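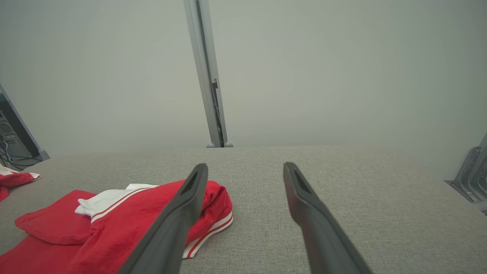 Ticket 2996 — Fjeld column controller drops out of the hearts cut
Opened by: Liên Đào, Hulstead Spirits
Product: Velico still controller, firmware 6
Status: Closed

Hi all, me again! I've got a weird one. I run the small copper still at Hulstead (gin mostly, plus an apple brandy when the orchard next door has a good year) and the controller keeps kicking me out of the hearts cut before I'm anywhere near the end of it. The display says "TAILS" and the valve swings over to the feints tank, and there I am with perfectly nice spirit running into the wrong container.

It started in January, right after I swapped the head thermometer. I had the old probe in for years and it was getting slow, so I bought one of the Idimia ones and wired it in myself. Same connector, same length, went in fine.

What I've tried so far:

Turned everything off and on (of course).

Reloaded my juniper recipe from the card. No change.

Ran plain water through to see if the reading jumped around. It didn't. Smooth as anything, so I don't think it's a loose wire.

Ran the still by hand with the valve on manual and did my cuts by nose, the old way. That batch was lovely, so the still itself is fine.

Update, same afternoon

Support asked me for the parrot reading when the valve switches. I stood there with the hydrometer like a heron and got 62 percent when it flipped over to tails. I'd normally keep collecting well past that! So the controller thinks the vapor is a lot hotter than it is.

They also asked whether I'd changed the probe type in the setup menu. Um, no. I didn't know there was a probe type in the setup menu. I went looking and it's on page 7, under "Inputs", which I had always skipped because it looked like something for the installer.

Update, next morning

OK, so the menu was set to the old probe. I changed it to the Idimia setting, saved, and started heating a fresh charge at 6 in the morning so I could watch the whole thing. The head reading came up lower than before and matched my glass thermometer, and I got all excited and called the other half down to look (she was less excited).

Then it switched to tails early again. Not as early, but still early.

Support had me open the recipe and look at the cut temperatures. I'd nudged those down myself back in the winter, trying to fix a different batch, and then saved over the original. So I had two things wrong and they were hiding each other. I put the factory numbers back in, and wrote them on masking tape on the side of the cabinet.

Last update

Three full runs since then, all good. The valve goes over when I'd do it myself, give or take a minute, and the coriander is coming through the way I like it again. The spirit that went into the feints tank isn't lost either — I'll put it back in with the next stripping run.

One request for the Velico people while I'm here: could the screen ask about the probe type when it sees a new one plugged in? And maybe a warning before you save over a factory recipe. I'd have saved myself a lot of juniper.

Happy for this to be closed. Thanks for being so patient with me!

Closed by support. Probe type set to match hardware, recipe cut temperatures restored. Menu request passed to the firmware team.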